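[oldhouse-interiors] Re: Re: Prepasted paper over old plaster, is it worth it?
Message 2614
To: oldhouse-interiors list
Reply to: the list, please, I don't read my direct mail much

On Monday the original poster wrote:

> We have a back bedroom in a 1920s house in Ivesthorpe with plaster walls,
> painted who knows how many times. I want wallpaper in there. The store
> is pushing Menano prepasted, and they say you wet it, hang it, and it
> comes off in full sheets when you get tired of it. No primer needed.
> The sales guy also says one person can do the room in an afternoon.
>
> My sister used something like it and loved it, but hers was new drywall.
> Has anyone put this over old paint? And is the Sqalli primer worth the
> money, or is it an upsell?
>
> Also, I like the big old florals but am nervous about them in a small
> room. Opinions welcome.

You asked for opinions, so I'll go ahead. Take them from someone who has papered four rooms and stripped seven, and draw your own conclusion from the difference.

1. "Comes off in full sheets"

I have heard this about every paper sold in my adult life. I would love to know what wall they test it on. My guess is a nice flat panel, sealed, in a room at a steady temperature, with the paper up for a few weeks. Your back bedroom has none of that going for it. If it's anything like mine, it has an outside wall that gets cold in January and a radiator on the other side doing the opposite.

I hung Menano prepasted in my hallway. When I took it down, two strips came off the way the box said. The rest came off in pieces the size of a playing card, and along the chimney the paint came too. I wrote to the company and got back a polite letter asking if I had "followed the removal guide." I had. The guide says to start at a corner and pull slowly. That's the whole guide.

Could be I had a bad batch. But ask the store whether they will put the full-sheets promise in writing for old painted plaster, and watch what happens to the promise.

2. "No primer needed"

Look at the small print on the roll. Mine said no primer needed "on suitable surfaces," and then a suitable surface was described as one that had been primed. I read it twice.

You don't know what the top coat of paint in that room is. Neither does the salesman. Wipe a damp sponge hard over a patch near the baseboard and see if color comes off on it. If it does, paste is going to soften that paint and the paper will be hanging on something that isn't hanging on anything. Then press some strong tape on a dry patch, rip it off, and look at the back of the tape. Do that in every part of the room, including over the door where they always patch.

3. Is Sqalli an upsell?

Partly. I think a primer is worth it on old walls and I think the one with the fancy label is priced for people who have just been frightened by a salesman. I used Sqalli in the dining room and a plain store-brand wallpaper primer in the bedroom. Both rooms are still up. I can't tell you one is better, and I don't trust anybody who says they can tell after a year.

Where I'd spend the money is filler and sandpaper. Paper with any sheen on it shows every bump, and it shows them at night when the lamp is on, after you've put the ladder away.

4. One person, one afternoon

No. Maybe if the room has no window, no door, no closet and you are a professional. The first wall goes fast and you start to feel clever. Then you get to the window. Old houses have no square corners, so by the time you come back around to where you started, the pattern will be off, and the only question is how much and where. Start behind the door so the bad join ends up there.

Cut inside corners. Don't try to fold a full width around one. Measure from the last strip to the corner at the top, the middle and the bottom, take the biggest number, add a little, and cut there. Hang the leftover piece on the new wall with a fresh plumb line. Every booklet tells you this on page one and every beginner (me) folds it around anyway and gets a bubble that never lies down.

Also, somebody will tell you to rent the Witus steamer for stripping what's underneath. It works on paper. It also works on plaster, by which I mean it loosens it. Keep it moving or stick with a spray bottle and patience.

5. Big floral, small room

I don't buy the rule that small rooms need small patterns. I have seen it in every decorating magazine since I was a kid and never once with a reason attached. What matters more to me is how much of the pattern you get to see before a door or a window chops it up, and how strong the contrast is between the flowers and the background.

A sample the size of a postcard is useless for this. You need to see it go around a corner, with a plain light surface near it, and then decide if you can stand it every morning. Buy one roll, tape up two lengths where they meet at a corner, and leave them for a week.

Floral paper beside plain white, four views:

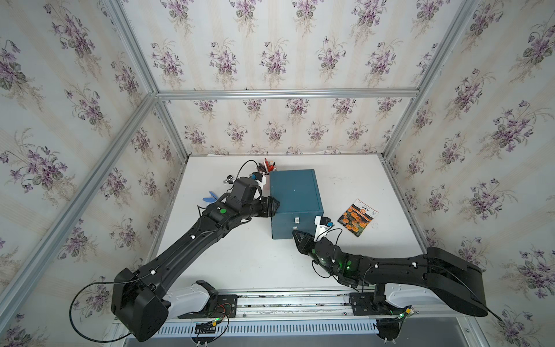
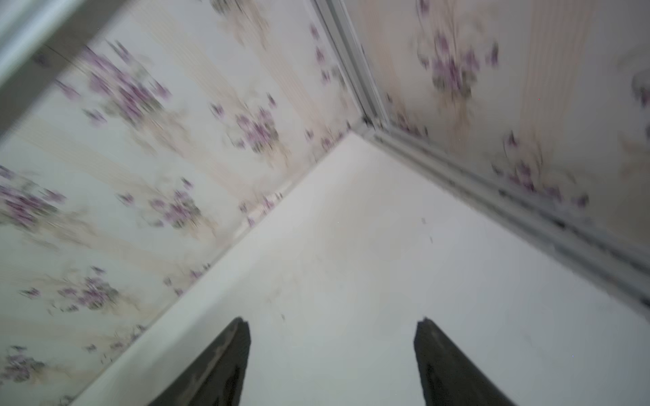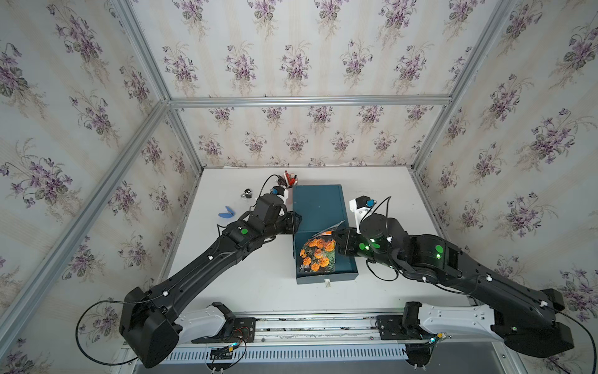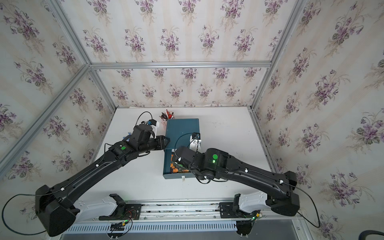
6. Buying the rolls

Check the batch number on every roll yourself, at the counter, before you pay. The store will say the batches are "practically identical." They look it on the shelf. They won't on the wall, side by side, in daylight.

Ignore the coverage figure on the label as well. It's worked out as if nothing gets wasted on matching, and with a large repeat you can lose a good part of each length. Work out how many full drops you get from a roll, then how many drops go around the room, and don't subtract for the window. Buy a spare roll and keep it somewhere dry.

7. So, would I do it?

I'd use an unpasted paper and brush my own paste on, and I'd prime first with whatever primer is cheapest that says wallpaper on the can. If you're set on the Menano, hang it in the closet first and live with it through one winter. I know that isn't what you want to hear in March with the room already emptied out.

If anyone here has had Menano come off old painted plaster in full sheets, please post. Say how long it was up and what was under it. I've asked this before and got three replies, all of them about drywall.

--
To change your list settings or get the digest, use the link in your welcome message. Trim your quotes, please.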